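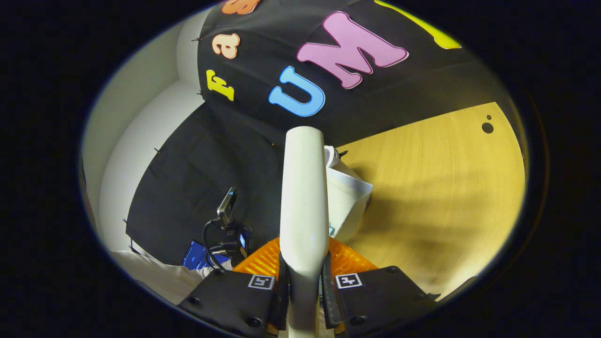

A gripper in front of a lettered backdrop.

Sports books have grown too long. Catrin Yorath's history of Drastside rowing club runs to 353 pages, and the racing doesn't start until chapter 4. Before that we get the boathouse lease, the founder's schooling and a quarrel over blazers.

I don't blame her. Publishers want weight on the shelf, and a thin book looks poor value beside a fat one. But the best thing I have read on rowing is Iolo Trevor's account of a single lost final, which you can finish in an evening. It sold 1,700 copies and is now out of print.

Trevor rowed in that boat and he leaves out most of what he knew. More editors should ask for the same. Cut the childhood, cut the weather, and let us get to the river.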